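课程设计报告：饮品制备双机械臂工作台的设备选型与采购预算

一、项目背景

我们小组的题目是给学院的开放实验室规划一个可以做简单饮品的机械臂工作台。任务书里写得很清楚：本学期不要求完成全部动作，重点是列出设备清单，比较几种方案，最后交一份可以执行的采购计划。指导老师是 Ginette Hamel，小组成员有三个人。我负责设备和预算部分，Koen Meijer 负责控制软件，Junpei Kamata 负责抓取动作的测试。

中文不是我的母语，报告里的一些设备名称我对照了供应商的中文手册，如果和国内习惯的说法不一样，请以附表中的型号为准。

二、需求分析

在选设备之前，我们先把要做的动作写下来。最初的清单很长，包括切水果、加冰、倒水、搅拌、擦桌子、收杯子。和老师讨论以后，我们把动作分成两组。第一组是必须完成的，有舀冰、移动杯子和倒水。第二组是希望完成的，有切柠檬和擦桌面。采购的顺序也按照这个分组，第一组需要的东西先买，第二组需要的东西只做报价，不下订单。

从动作出发，我们得到下面几项要求。

负载：勺子装满冰以后并不重，但是手臂伸得比较远，所以不能只看额定负载，还要看伸展状态下的表现。

工作范围：桌子比较长，一只手臂如果装在一端，很难够到另一端的杯架。

安全：示教器要放在操作人员伸手可以拿到的地方，急停按钮不能被电缆或者其他物品挡住。

清洁：桌面会有水，夹爪和电缆接头的位置需要考虑防水。

三、方案比较

我们比较了三个方案。

方案一是只买一只手臂，把它装在可以移动的底座上。优点是价格最低，缺点是每次移动以后都要重新标定。Koen 估计一次标定要花掉半节实验课，所以这个方案我们没有选。

方案二是由 Sandhu 公司提供整套工作站，包括手臂、桌子、护栏和软件。他们的报价单写得很完整，售后也有保证，但是软件不开放，学生不能修改底层的控制程序。对于教学用途，这一点比较难接受。

方案三是利用实验室已经有的手臂，另外购买夹爪、铝型材框架和桌面上的用具。夹爪向 Fullier 询价，框架由 Haltinville 的一家加工厂按图纸切割。这个方案需要我们自己装配，时间上的风险比较大，但是总费用最低，以后也容易改动。

经过讨论，小组选择了方案三。Ginette Hamel 老师同意这个选择，同时要求我们在预算里单独列出备件，不要放在“其他”里面。

四、预算

预算分成四个部分：夹爪和末端工具、框架和安装件、电气部分、桌面用具。

夹爪和末端工具占的比例最大。我们原来打算给两只手臂买相同的夹爪，后来改为先买一只，等舀冰的测试通过以后再买第二只。这样做的缺点是第二次订货要另外付运费，但是如果型号选错，损失会小很多。

框架和安装件的价格比较稳定。需要注意的是安装底座的螺栓孔，不同型号的孔距不一样，下单之前必须用实物核对。我们第一次就是只看了图纸，结果转接板要重做，多等了20天。

电气部分包括电源插座、电缆和电缆固定件。开始的时候我把这一项写得太少，因为我以为实验室里都有。实际上电缆的长度常常不够，固定件也要按走线的路径来买。这一部分最后调整到大约600欧元。

桌面用具看起来不重要，但是清单最长，一共31项。杯子、碗、托盘、砧板都属于这一类。我们决定买普通商店里的用品，不买专用的实验器具，理由是损坏以后容易补充，而且动作测试也更接近真实的使用情况。玻璃杯要多买备用的，冰块则不列入预算，由实验室的制冰机提供。

五、采购时间安排

夹爪的交货期最长，所以放在第一批。框架在第二批，因为图纸要等桌子的尺寸确定。桌面用具可以最后买，但是 Junpei 建议提前买一把勺子和几只杯子，这样夹爪到货以后可以马上开始测试。我们接受了他的建议。全部物品计划在12月以前到齐。

六、工作台布置与采购清单的核对

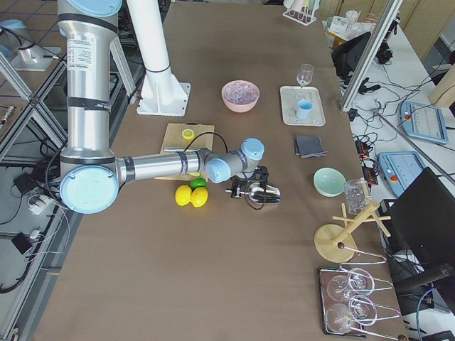 Kurniawati Sutanto
设备与预算负责人，Sorkville 项目小组

核对清单的时候，我没有按照报价单的顺序，而是按照桌面上的位置一项一项看。这个方法慢一点，不过容易发现漏掉的东西。

首先是末端工具。黑色夹爪夹着金属勺，手腕处的电缆向下绕成一个弯。我在清单里增加了电缆固定件，希望走线可以更贴近手臂，手腕转动的时候不容易碰到勺柄。勺子本身也需要讨论：表面光滑的金属柄不一定适合平的夹指，所以我把一对带橡胶面的夹指列为备选，单价还在等 Fullier 回复。

其次是第二只手臂。它的白色底座已经用螺栓固定在桌上，所以安装件不用再买。第二只夹爪仍然按照第四部分的计划处理。

再看杯具。托盘上有一只高脚杯和一只浅蓝色的杯子，桌子右下角有木制的沥杯架，旁边的深色托盘里横放着四只酒杯。高脚杯的杯柄很细，抓取的难度比直身杯大。我建议第一阶段只用直身杯，酒杯留给第二阶段，因此酒杯的备件可以推迟购买。

水果和刀属于第二组动作。砧板需要固定，否则切的时候会滑动，我在清单里写了两种防滑垫，价格差别不大。刀具的使用还要经过实验室的安全审批，审批以前不购买新的刀。

最后是桌子旁边的白色边桌。两个示教器和一堆黑色电缆、一个插线板放在一起，这不符合我们在第二部分写的安全要求。我申请增加两个示教器挂架和一段线槽，费用从电气部分支出，不增加总额。

七、没有解决的问题

防水的问题还没有好的办法。Lucienne Sabatier 工程师看过我们的方案，她建议给夹爪加一个软的保护套，但是保护套会影响夹指的开合范围，我们还没有测量影响有多大。

另外，冰块会融化，同一个碗里的冰在测试开始和结束的时候状态不同。如果以后需要重复性的数据，可能要买塑料的假冰块。这一项我已经请供应商报价，暂时放在清单的最后一行，状态是“待定”。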